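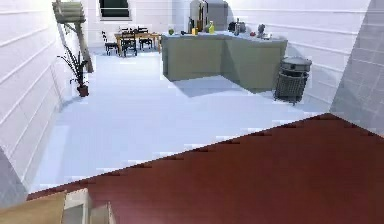
From: Leidy Rivadeneyra
To: the parish records list
Subject: Re: Two burial books for Tamayo?

Dear all,

I answer to Abelardo's message of this morning, and I keep only the part which matters:

> The index at Custell gives 1911 as the last year of the second book, but the printed guide says the book was closed earlier and a new one was started. I have looked at entry 3683 and the handwriting is already different there. Does anyone know if there were two books in use at the same time? My great-grandmother should be in one of them and I find her in neither.
>
> Abelardo Cuervo

Abelardo, I believe yes, there were two. I had the same problem with a family from Drusa, which belonged to the same parish but had its own small chapel. The priest wrote the burials of the chapel in a separate book, and later a clerk copied them into the main one. He did not copy them in the order of the dates. He copied them in groups, when he had time, and this explains the change of handwriting.

So please do not stop reading when the year seems wrong. I found one of my people 80 pages after the place where she should be, between two children from another village. Her surname was written with one "r" and her age was missing.

There is also the question of the married name. In the chapel book the women are under the name of the father, but the clerk sometimes changed it to the name of the husband. I would try both — and also the first name alone, if it is not a very common one.

The film copy is poor in the last part. I ordered new scans in 2000 and they were not better, so I think the ink itself is weak.

Below are my notes from the reading room, as I typed them then. I have corrected only the spelling.

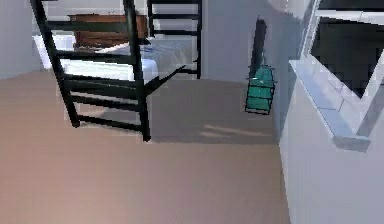

*Custell, March*

Second book, back cover: loose sheet with names from Drusa, no years. Same hand as the copied entries. Turnier appears four times, once crossed out.

Asked at the desk for the chapel book. It is listed, but under marriages. Request it with the old shelf number, the new one brings a different box.

Abelardo, if you send me her full name and the village, I can compare it with the loose sheet. I have a copy at home, but I must look for it.

With kind regards,
Leidy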